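# Keeping a camera lens and sensor clean at home

Updated June 18, 2021

Most marks on a photograph come from the front of the lens, the back of the lens or the glass over the sensor. Work in that order. The front element is easy to reach and costs nothing to rule out.

## Finding the mark

Set the lens to f/16 or smaller and photograph an evenly lit plain wall, out of focus, at the lowest ISO. Open the file at full size and scroll across it in strips. Soft grey discs are dust on the sensor glass. Turn the image upside down to find where they sit, as the lens inverts the picture. A spot at the top left of the file is at the bottom left of the sensor when you look into the mount from the front.

Change lenses and repeat. If the spots stay where they were, the sensor glass needs attention. Dust on the front element seldom shows at all, but grease does, as a loss of contrast towards bright windows.

## Front and rear elements

1. Blow first. Use a rubber bulb blower with the lens facing down.
2. Brush what is left with a soft brush kept for this job only.
3. Put one drop of lens fluid on the cloth, never on the glass.
4. Wipe from the centre outwards in a spiral, with no pressure.
5. Finish with a dry part of the same cloth.

Wash microfibre cloths at 30 degrees without fabric softener, which leaves a film. The Tuter cloths sold in packs of two are thin but rinse out well. Paper tissues and shirt hems scratch coatings sooner or later.

Canned air is unsuitable. Tilted cans spit propellant, and the residue is harder to remove than the dust.

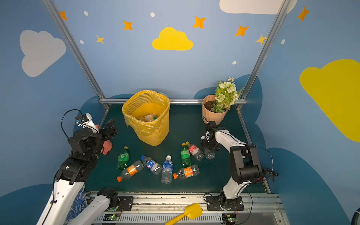 One reader, Pincombe, wrote in to object that a bulb blower stored loose in a camera bag takes in grit through its valve and fires it straight at the sensor, and that it should be squeezed several times away from the camera before use. The point is fair. A sealed freezer bag solves it for storage.

## Sensor glass

Charge the battery fully. On a DSLR, select the manual cleaning mode so that the mirror locks up; if the power fails, the mirror drops on the swab. Hold the body with the mount facing down and give ten puffs, keeping the nozzle outside the mount.

Repeat the wall test. If spots remain, use a swab cut to the width of your sensor:

- two drops of fluid on the edge, then wait ten seconds
- one pass left to right
- turn the swab over, one pass back
- throw the swab away

The Gristthorpe kit has the right width marked on each sleeve. A swab that is too narrow leaves a tide line at the overlap.

## Storage

Fungus grows on lens coatings when relative humidity stays above 70 per cent. A lidded food box with a rechargeable silica gel pack and a cheap hygrometer will hold a body and two lenses. Dry the gel in a low oven when the beads change colour. I do mine in July and again after Christmas.

Leather cases hold damp and should be kept out of the box.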